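Residents ask me why the mayor can't simply order the library district to stay open on Sundays. The short answer is that the district doesn't work for the mayor.

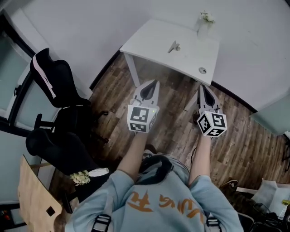 **Corina Nedelcu**
*Member, Vustau Town Council*

Voters formed the library district in a January election. It has its own board, its own budget and its own small property tax — $103 a year on my house. The council appoints one seat on that board, and our authority stops there.

I think that's a good arrangement, even in a month when 295 people have signed a petition asking us to step in. A council that can set library hours can also cut them to fill a hole in the street budget.

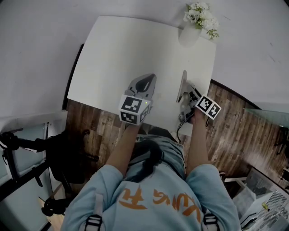

*Light blue hoodie, orange lettering across the back.*

The district does owe people a better hearing. Its board meets at 2 on weekday afternoons, when most of the signers are at work. Move the meeting to the evening and post the agenda a week ahead. If you want Sunday hours, take the petition there.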